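Godosmont Laneway: what we learned from a season outdoors

2019-05-13

The laneway program wrapped up in March, and the folding chairs are back in the storeroom, minus four that have moved permanently to the balcony of the flats opposite. We can see them from the office. They look comfortable there and we have decided to call it outreach.

For anyone who joined the mailing list recently, Godosmont Laneway is the strip between the old Brunet dry cleaners and the back of the library. Until last spring its main users were delivery vans and a very confident ibis. The council gave us the keys to the bollards for 32 evenings, on the condition that we put them back each night in the same order. They are numbered, though not in any order known to arithmetic.

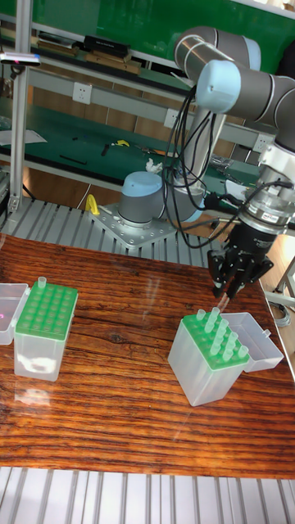
What people came for

We programmed music, a choir, a zine table and a talk on stormwater. People came for the seats. The choir drew a decent crowd, and so did the evening the choir cancelled. The stormwater talk ran well over time and finished with a queue of residents wanting to discuss one particular drain on Grosamitz Street, which we have passed on to the council and which the council has passed back.

The zine table was the quiet success. It started as a trestle with a stapler on it and by the end of summer had its own regulars, its own rules about the stapler and a faction.

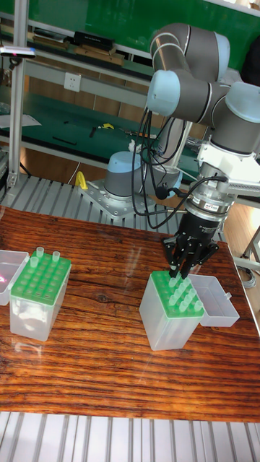 At the table.

Shade, and the shortage of it

The laneway faces west. We knew this when we applied, having stood in it, but there is a difference between knowing a thing and sitting in it at five o'clock in January. The Vudance shade sail went up in the third week and improved matters for whoever was in the middle. Everyone else shuffled along the wall as the sun moved, like a very slow dance class. We have priced a second sail and would welcome cheerful news about money.
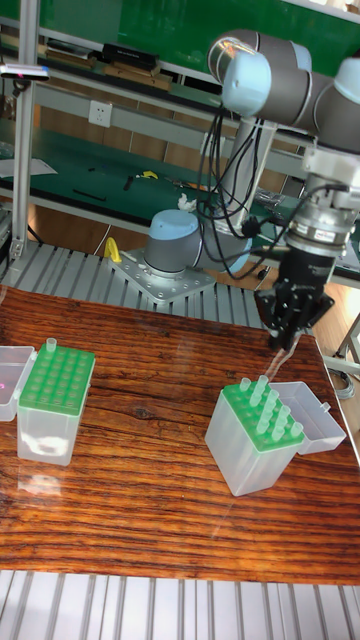
Furniture took up more meeting time than everything else put together. We wanted pieces that could live outside, be shifted by one person and not look like a hospital waiting area. The recycled plastic benches met two of those aims. What visitors kept asking for was wood, and it's easy to see the appeal of a glossy tabletop with the reddish-brown grain running along it like the one here, until you picture it after a week of rain and bats. The compromise is hardwood tops on steel legs, oiled twice a year by whoever draws the short straw. We have ordered six.

Lighting got off lightly by comparison. The festoon globes stayed up, the timer behaved after its first fortnight, and we had one complaint, from a neighbour who said they were too dim to read by. We have filed that under praise.

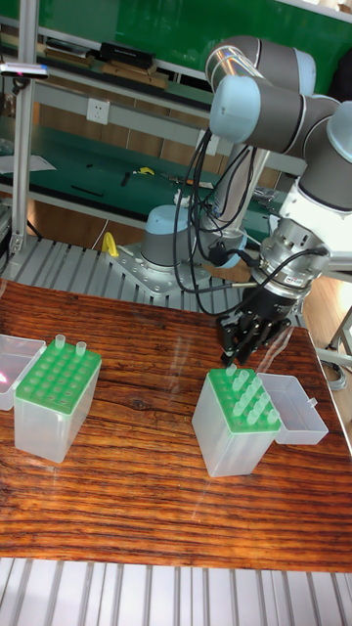 The library has also agreed to leave its rear doors open on laneway nights next season, so there will at last be a toilet that doesn't involve buying a coffee first. This took more than 4 meetings to arrange. The doors will close at nine, and the bollards go back after that.

Suggestions for next season can go in the box beside the returns chute. Please don't put them in the returns chute.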